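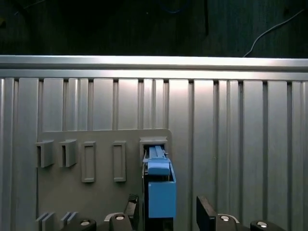

**Do we clear drives before the cases are stripped, or after?** Before. The drive comes out first, goes in the locked tray, and the case waits until the tray has been logged.

The question came from the Amundsen office and was answered at the start so that it would be on record.

## Tridance Reuse Workshop, Urnberg: monthly bench meeting

October 9, 2025. Minutes of the last meeting were approved with one spelling correction.

### 1. Stock

There are 326 desktop towers on the shelves and 90 more due from Wallus. The Wallus lot is mixed, and the list that came with it does not give memory or drive sizes. The bench will open each one and fill in the list by hand.

Agreed: no new lots accepted until the Wallus delivery has been sorted.

### 2. Plastic parts 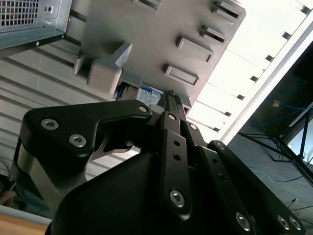 Too many gray plastic brackets are reaching the scrap bin with broken tabs. The parts are being pulled straight up before the clips are free. Members were asked to press the clips first and lift one side at a time. Brackets with all tabs whole go in the spares drawer. Brackets with a broken tab go in mixed plastic, even if they still seem to hold.

The spares drawer is full of screws again. These are to be moved to the jars.

### 3. Power supplies

Power supplies are to be tested in the case, then removed and tested a second time on the load tester. The second test has been skipped on busy days. A failed unit gets red tape and is not opened by anyone.

The label must stay on and stay readable. Wattage is copied from the label to the sheet, never from memory.

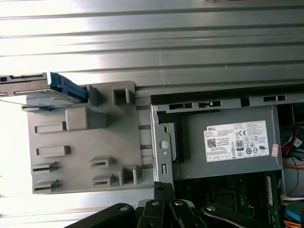
Amundsen asked whether the second test could be dropped for units that are going to parts buyers anyway, and said it would save most of an afternoon each week. The meeting did not agree. Buyers have returned units before, and the postage came out of the tool budget. The second test stays until March, when it will be looked at again.

### 4. Cables

Cable sorting is behind. Good power and data cables are to be coiled and put in the bins by type, and short or cut ones go to copper. Cable ties inside a case are left alone if the machine is going out whole. With a tower like the one in the photo, the tie around the red and yellow wires stays on, and the black pair that runs over the drive cage is left on its path. Only machines marked for parts have their ties cut.

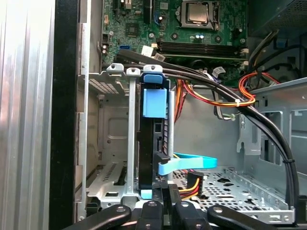 The price list was next. Sales for the last period came to 616, with 8 machines returned. Most returns were for missing drive carriers, so a carrier check goes on the packing sheet. When a case is open, look in the drive cage before closing it and write down what is there. Memory is checked at the same time, with both slots noted on boards that have two, as this one does. The sheet will get an extra line for it.

### 5. Other business

The bench lamp by the door needs a new bulb. The side panel rack will be moved nearer the sink wall.

Meeting closed at the usual time. Next agenda items to the shared folder, please.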